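3.2 Setting and data collection

The study was carried out at the first aid post of the Wosmont trade fair, which runs for nine days each August in the two exhibition halls on the east side of the town. The post is staffed by a contractor, Vetia, under an agreement with the fair's organizer. It has four treatment bays, a waiting area with fixed seating, and a locked store for drugs and dressings. A nurse is on duty whenever the halls are open to the public. A physician is on site from noon until closing and on call at other times.

Everyone who came to the post during opening hours was eligible. We left out exhibitors' staff who came only for a scheduled dressing change, as these visits had been arranged in advance and were logged separately by Vetia. Visitors who came back with the same complaint on the same day were counted as one case. Those who returned on a later day were counted again. In all, 3,279 visits were logged over two editions of the fair, and 2,201 met the criteria for analysis.

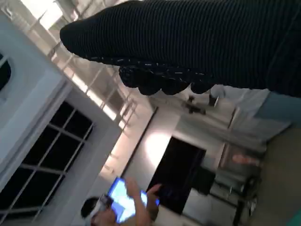 Each case was given one main complaint from a list of 29, adapted from the one used by Belay in his earlier work on outdoor concerts. We dropped the entries for drowning and sunstroke and added entries for blisters, eye irritation, and cuts from packaging or display material. When a patient named more than one problem, the nurse recorded the one that had led to the visit. Triage level was set on arrival using the three-level scale already in use at the post. We did not ask staff to change the way they worked, apart from adding the time of arrival and the time of leaving to the paper form.

Forms were collected at the end of each day and entered by one of the authors (GS). A second author (GB) entered a random sample of 80 forms again without seeing the first set. The two agreed on triage level in every form in the sample. Most of the differences in main complaint were between headache and dizziness, and between blisters and other foot pain. We therefore merged each of these pairs before analysis.

3.3 Layout of the post and patient flow

In the first year the post stood at the far end of the second hall, next to the loading doors. In the second year it was moved to the passage between the halls, in a space that had been used as a cloakroom. The number of bays and the number of staff per shift stayed the same. Signs were put up at both hall entrances and at the Benedetti café, where many visitors stop to rest.
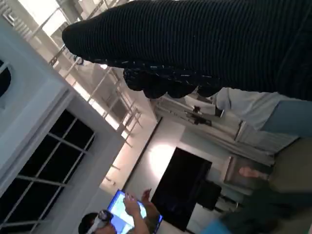 The move matters for the results in Section 4, since distance from the main walkways has been linked to fewer visits for minor complaints at other indoor events. We could not separate the effect of the new location from that of the new signs. Attendance figures were supplied by the organizer and are based on ticket scans. They do not include exhibitors or contractors, so visit rates are given for ticketed visitors only.

Figure 2. Path of a patient through the post, both years: arrival and registration, triage, then bay, waiting area, or referral. Patients at the highest triage level go straight to a bay and are registered there.

Transfers to hospital were made by the ambulance operator, Randar, which kept one vehicle at the north gate. Its crew noted the time of the call and the time of departure. We had no access to hospital records and cannot report what happened to patients after transfer.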